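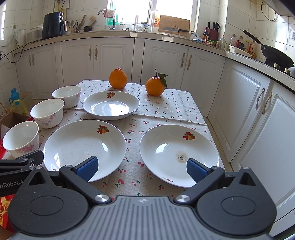 Geschirr auf dem Esstisch: tiefe Teller mit Obstmotiv, Schalen mit Blumenmuster, dazu zwei Orangen.

Startseite | Wissen | Haus und Küche | Werkstoffe | Lexikon | Suche

Warum ist ein Teller tief?

Ein Teller besteht aus drei Teilen. Der äußere Streifen heißt Fahne. Die Vertiefung in der Mitte heißt Spiegel. Der Übergang dazwischen heißt Steigung. Bei einem flachen Teller ist die Steigung kurz, bei einem tiefen Teller ist sie länger. Deshalb bleibt Suppe im Spiegel und läuft nicht über den Rand.

Die Fahne dient als Griffzone. Wer einen vollen Teller trägt, hält ihn dort mit den Fingern fest. Außerdem ist die Fahne meist der Platz für das Muster, zum Beispiel für gemaltes oder gedrucktes Obst. Im Spiegel kratzen Messer und Löffel, auf dem Rand deutlich seltener.

Und die Schale?

Eine Schale hat oft keine Fahne. Ihre Wand steigt vom Boden bis zum Rand an. Bei gleicher Füllmenge ist die Oberfläche der Suppe kleiner als im tiefen Teller. Über eine kleine Oberfläche gibt die Suppe weniger Wärme an die Luft ab. Sie kühlt langsamer ab.

Woraus besteht Geschirr?

Viele Teller sind aus Porzellan. Porzellan wird aus Kaolin, Feldspat und Quarz hergestellt. Die Masse wird geformt, getrocknet und im Ofen gebrannt. Danach ist sie hart und lässt kein Wasser durch. Die glänzende Schicht heißt Glasur. Sie ist eine dünne Lage Glas.

Liegt ein Muster unter der Glasur, ist es gut geschützt. Liegt es darüber, kann es in der Spülmaschine mit der Zeit verblassen.

Woher kommen graue Flecken?

Auf hellem Geschirr können graue Striche entstehen. Das ist häufig Abrieb von Metall: Die Glasur ist hart und nimmt vom Besteck winzige Teilchen ab. Andere Flecken sind Speisereste oder Kalk. Kalk löst sich in Zitronensäure.

Versuch: Wie schnell kühlt Wasser ab?

Du brauchst einen tiefen Teller, eine Schale, einen Messbecher und 2 Thermometer. Lass eine erwachsene Person das Wasser einfüllen, in jedes Gefäß gleich viel. Es soll eine Temperatur von 60 Grad haben. Lies beide Thermometer alle fünf Minuten ab und schreibe die Werte in eine Tabelle.

Text: Sanne Mertens
Fachliche Durchsicht: Maarten Maes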